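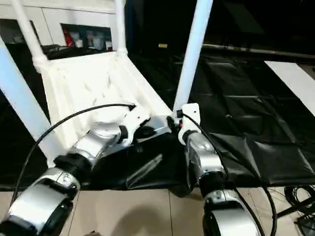 Figure 2. Chair task with the Brelico kit. The left gripper holds the edge of the seat and the right gripper holds the base of one leg.

4.2 Furniture handling

The second group of tasks uses a white plastic chair with four tubular legs. We chose it for two properties that the box and tray tasks in Section 4.1 do not have. The chair is too wide to be handled well by one arm, and its surfaces give the grippers few flat places to hold. In Figure 2 the chair is on its back on a black plastic sheet, with the legs pointing up and the underside of the seat toward the arms.

The Brelico kit was used as delivered, with the standard fingers and the vendor's default grip force. Teleoperation ran through the Drindov controller, and episodes were logged with Nyamweya at the default rate. We made no changes to the firmware between the two groups of tasks.

We recorded 135 episodes over 8 sessions in May. An episode was counted as complete when both grippers held the chair and it had been turned onto its legs without a regrasp by hand. Operators were free to choose their own grip points. Most settled on the pairing shown in Figure 2 – one hand on the seat edge, the other at the base of a leg – after the first session.

Seven episodes were dropped from the analysis. In all of them the controller lost its connection to the right arm and had to be restarted. The vendor's manual describes this fault and recommends a shorter cable run, which we did not test.

Two limits of the kit showed up here that were not visible in the tray task. The fingers slip on round tubing when the leg is pulled along its length, and operators learned to approach it from the side. The wrist cables also need slack. With too little, the wrist stops short of its rated range; with too much, the loop can catch on a chair leg during the turn. The Drestirance cable guide, sold separately, is meant to address this and is evaluated in Section 4.4.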